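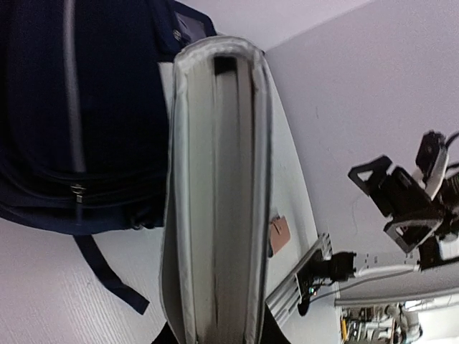

Frame Rate and Input Delay in a Student-Built Racing Game
Group report by Afroza Barua, Phúc Ngô and Anoma Haque
Supervisor: Italo Gentile
Submitted Feb 28, 2021

1. Background
Gondero is a kart racing game for one or two players that our group started last year in the Jikton engine. It runs on a desktop PC and on a game console connected to a TV. In January we let other students play it for the first time, and several of them said the steering felt late on the TV but fine on the PC. Our project was to find where the delay came from and lower it without making the game look worse.

2. Method
We used one track, Cumcombe, for all of the tests. It has the most trees and the longest view distance, so it puts the most load on the graphics card. Each of our 14 testers drove four laps on the PC and four on the TV. Half of them started on the PC and the other half on the TV.

The game wrote the time of each button press and the time the matching picture was sent to the display. This log doesn't include the delay inside the TV. To get a rough idea of that part, Phúc switched the TV between its standard picture mode and its game mode and had the testers rate the steering in both.
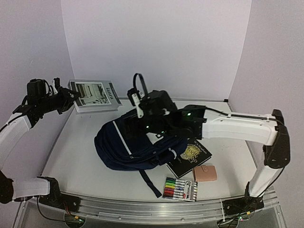 Figure 1. Backpack on the table, between the two arms.

3. Results
Most of the delay on our side came from the way Jikton holds finished pictures before showing them. By default it keeps a queue of them. When the frame rate dropped in the forest section, the queue stayed full and each press took longer to reach the screen.

Shortening the queue helped on both machines. It also caused small stutters at the start line, where all the karts are loaded at once. Anwara Patwary, who drew the track, cut the crowd model down to 2000 triangles and the stutters became rare. We did not get rid of them completely.

The TV's picture mode mattered more than we expected. Nearly all of the testers rated the steering better in game mode, including with the old queue setting.

4. Problems
The first set of logs had to be thrown out. We had left the debug overlay on and it slowed the game down. We also had only one TV, a Hettiarachchi set borrowed from the department lounge, so we can't say how the game behaves on others.

5. Further work
The options menu should have a setting for queue length, with the short queue as the default. Two-player mode was not tested at all. The split screen draws the track twice, and the forest section will probably need fewer trees there. Afroza has started on a version with simpler shadows for that mode.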